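Cusent Forums > Benches and Work Surfaces > Layout

Thread: Single long tray on a white board, rod stock - orientation and liner

Roy Ellwood
Original post

I have a light wood table with a white board laid over most of it, and one long narrow tray standing on the board. The work is sorting and checking slender rods, rounded at the tip. Rods get picked up one at a time, looked at, and put in the tray. Reject stock goes elsewhere and isn't part of this question.

Details that matter:

Board: Lova, white, 3 mm, not fixed to the table. A strip of the table is left bare along the far side so the cable hole stays clear.
Tray: Jutmont, white plastic, raised sides, 459 mm inside length. Glossy inside.
Rods: 384 mm long, dark and matte.
Floor: gray carpet.

The tray is on the right half of the board and runs away from me, short end nearest. I have kept the left half for inspection. Two things I would like opinions on. First, whether a tray for long parts belongs lengthwise like this or parallel to the front edge. Second, whether the gloss interior should be lined. The rods slide a long way in it when the tray is moved and I don't like the ends striking the short wall.

Not looking to replace the tray. I have already paid for it.

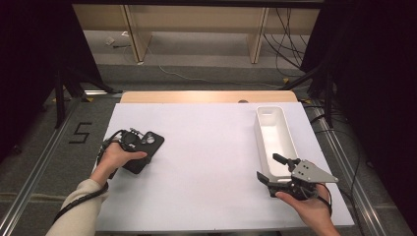
tamarack_m wrote:

Parallel to the front edge. A rod held at its middle comes off the inspection area roughly side-on to you, and it should go down the same way. With the tray running away from you, every part has to be turned a quarter turn before it can be released, and then one end has to clear the near wall while the other end is out at full reach. I ran lengthwise trays on a shaft bench for years and the near wall took all the damage.

The other cost is reach. With an inside length like that, the far end of the tray is well past the comfortable zone. You won't notice for the first hour.

Roy Ellwood
Reply

The reach is to the middle of the rod, so the far end of the tray doesn't come into it. I never need to put a hand there. The quarter turn is real. I hold the rods near one end, though, which changes the geometry. Held by the end, a rod already points away from me.

If the tray goes parallel to the front edge it takes most of the width and I lose the inspection half.

brixfield
Reply

Agree with Roy on orientation, disagree with both of you on why. The question is where the free end swings. Hold a long part near one end, turn it, and the far tip sweeps an arc as long as the part. Parallel to the front edge, that arc passes over whatever else is on the board. Lengthwise, it stays over the tray and a bit of bare table. Fewer knocks.

On the gloss: leave it alone. A smooth interior wipes clean and lets the rods settle side by side. Put a soft liner in and they stop wherever they land, crossed over each other, and then you spend time straightening them. If the ends striking the wall is the problem, pad the wall and leave the floor of the tray bare.

Padding needs to be a closed-cell foam. Open-cell sheds, and on dark matte stock you will see every crumb.

tamarack_m
Reply

Crossed rods in a lined tray come from dropping them. If they are placed, they stay where they are placed, which is what a liner is for.

Separately: 3 mm board, not fixed, on a wood top. That will creep. Lean on the near edge a few hundred times and it walks toward the far side until it covers the cable hole. Put a stop under it.

lowgrit
Reply

Seconding the stop. Two strips of thin rubber shelf liner between board and table, one near each short side, cut well inside the edge so they don't show or catch. No adhesive. Adhesive pads under a thin board print through as high spots, and a round part will find them and roll off.

Which brings me to the question nobody has asked. Is the board level? Round stock is a better level than most levels.

Roy Ellwood
Reply

Checked this on Sunday with a machinist's level, shimmed on a straightedge along the line of the tray. It falls 2 mm over the 459 mm of the tray, toward me. Across the table it is as good as I can measure.

So anything in the tray that moves end to end is going to move toward the near wall. It also explains the ends striking that wall more than the other one. The fall is in the floor, I think. Carpet makes it hard to shim the legs with any confidence - whatever goes under them sinks at its own rate.

lowgrit
Reply

Don't use small shims on carpet. Use a plate under each leg large enough to spread the load, then shim between leg and plate. Let it stand overnight with the normal load on the table, then measure again. The first reading after moving a table on carpet is useless.

Also worth knowing: a fall along the tray barely matters for round stock lying in that direction, as the rods have to slide and friction holds them. A fall across the tray is the bad one, as then they roll. You have the better of the two cases. If you turned the tray as tamarack suggests, your 2 mm would become a rolling fall and everything would gather against the near long side.

tamarack_m
Reply

Everything gathering against one long side is not a fault. It is how you get them parallel without touching them. Feed benches are built with that fall on purpose.

brixfield
Reply

Built with it in a fixture that has a retaining lip and a known angle. His is whatever the carpet is doing that month.

tamarack_m
Reply

Fair, though the tray has raised sides, so there is a lip.

kestrel_row
Reply

Different point. White tray on white board is poor for edge visibility. The wall of the tray is hard to place by eye under overhead light, and with long parts that is exactly the edge you need to clear. I would put a mid-gray mat under the tray, extending a finger width past it all around. The rods being dark, they will still read well against the white inside.

The Kowalchuk cutting mats come in a gray that suits this. Turn them over and use the plain side. The printed grid is distracting when you are looking for a bent part.

Roy Ellwood
Reply

The edge visibility is something I had been putting down to my glasses. I tried a sheet of gray card under the tray as a stand-in for a mat and it is a clear improvement. The rim is easy to find now. I will cut a proper mat to suit.

I disagree on extending it all around. On the side facing the inspection area I want white right up to the tray wall, so I trimmed that side flush.

For those asking by message about the rod ends: the tip is rounded, with no shoulder or flat on it. A rod held near its end with the tip just below the grip looks like this.

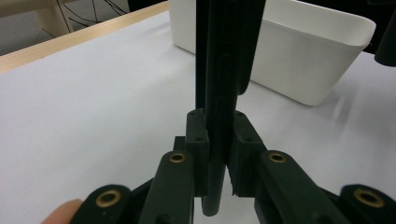
Roy Ellwood

The rounded tip is why I am less worried about the tray wall than about the tips. A square end would mark the plastic. A rounded one puts the contact on a very small area of its own finish, and the finish is what I am checking. So padding on the end wall has moved up the list, and the liner has moved down.

brixfield
Reply

Then pad both end walls and be done. There is enough slack in the length to give up a little at each end. 459 less 384 leaves plenty even with thick foam. I would keep some free length so there is room to get a fingertip past the end of a rod and lift it. People fit the padding tight to the part and then can't get the part out.

kestrel_row
Reply

Foam on a glossy wall won't stay put with ordinary double-sided tape once it has been wiped down a few times. Degrease the wall first, then use an acrylic foam tape and leave it a full day. Or cut the foam slightly wider than the tray and let it wedge between the long sides. No tape at all, and it comes out for cleaning. I prefer the second.

lowgrit
Reply

Wedged is better. Also cut it lower than the wall. If the foam stands above the rim it will be caught by every rod that comes in low, and it will be out of the tray within a day.

tamarack_m
Reply

I still think the tray is the wrong way around, but the point about needing the left half for inspection is a reasonable constraint and I had not given it enough weight. If the layout is fixed, consider moving the tray closer to the near edge of the board. It shortens the reach to the middle of the rod. The near wall can sit almost at the edge provided nothing hangs over.

Has anyone tried angling the tray? Near end where it is, far end swung slightly outward. It would follow the line of the forearm. I used that on a sorting bench and it removed most of the wrist turn.

Roy Ellwood
Reply

Tried the angle for an afternoon. It does take out some of the wrist turn. It also makes it harder to see whether the rods are lying true, as the tray wall no longer lines up with the board edge and I was using one against the other without realizing it. I have put it back square. Moving it nearer to me is fine and I have kept that.

State of things as of now. Tray lengthwise, square, on the right. Closed-cell foam wedged at both ends, cut below the rim. No liner on the floor of the tray. Gray mat underneath, flush on the inspection side. Rubber strips under the Lova board, which hasn't moved since they went in. The leg plates are cut and not yet fitted.

lowgrit
Reply

Post the level reading once the plates have stood overnight. Measure across the tray as well as along it. The cross reading is the one I would act on.

brixfield
Reply

And mark the table leg positions on the plates before you load it. If the table gets bumped you will want to know where it was.

kestrel_row
Reply

On the mat - when you cut the Kowalchuk, score it several times with a sharp blade and don't try to go through in one pass. The core tears and leaves a raised burr along the edge, and a thin tray will rock on it.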